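Ticket 326: Both arms stop with a protective stop when the front one goes for the second row
Opened by: Agnes Cowie
Cell: Skistik, Brincombe lab
Status: Open, workaround in place

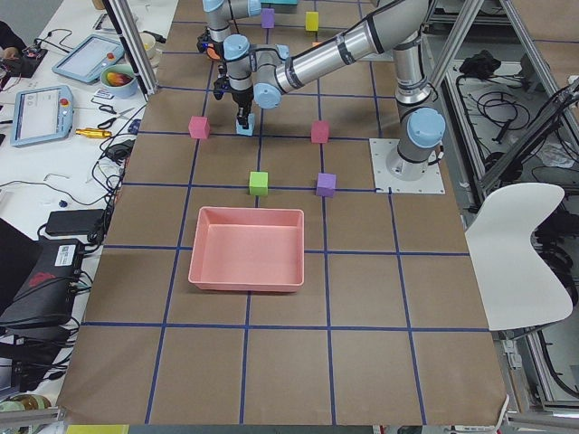 Hi Crisóforo, I've got a protective stop that I can't make go away, and I'm running out of ideas. The job is the plain sorting one: pick a cube, carry it over the grid, put it down in the tray. The front arm picks fine, lifts fine, and then somewhere over the second row both arms freeze and both pendants complain at once. It had the light blue cube in the gripper, just above that row between the two pinks, and the other arm's gripper was hanging right beside its wrist. So yes, they get close to each other, but they've always gotten close there and it never used to trip!

What the log says, every single time: "zone conflict, arm 2 not clear." Then the step counter sticks at 1,799 and I have to acknowledge on both pendants before anything will jog again.

What I've tried so far:

Restarted both controllers, front one first, then the other way around. Same fault.

Ran the front arm alone with arm 2 parked in its home pose. No fault, went through the whole program (twice, I didn't believe it the first time).

Ran arm 2 alone. Also fine.

Dropped the speed to 40 percent on both. Still stops, just takes longer to get there, so I don't think it's braking distance.

Swapped in the spare comms cable from the Tyagi box. No change, and I put the old one back.

My guess is the shared zone. Holtden updated the cell software on June 1, 2025 and I have a feeling the zone got rebuilt with the default gripper on arm 2, so the controller has the wrong idea of where that tool ends. I compared the tool offsets and arm 2 is off by 40 mm from what's in my notebook — but my notebook is from November, so take that for what it's worth.

For now I've put in a wait so arm 2 goes home before the front arm crosses the second row. It's slow and kind of ugly, but it hasn't stopped since. I have not touched the zone settings or the safety limits, and I'd like you to look at them before anyone does.

Could you send me the old zone file if you still have it? And is there a way to see which tool the zone was built with, or do I have to dig through the export? I saved the logs from both controllers in the ticket folder.

Agnes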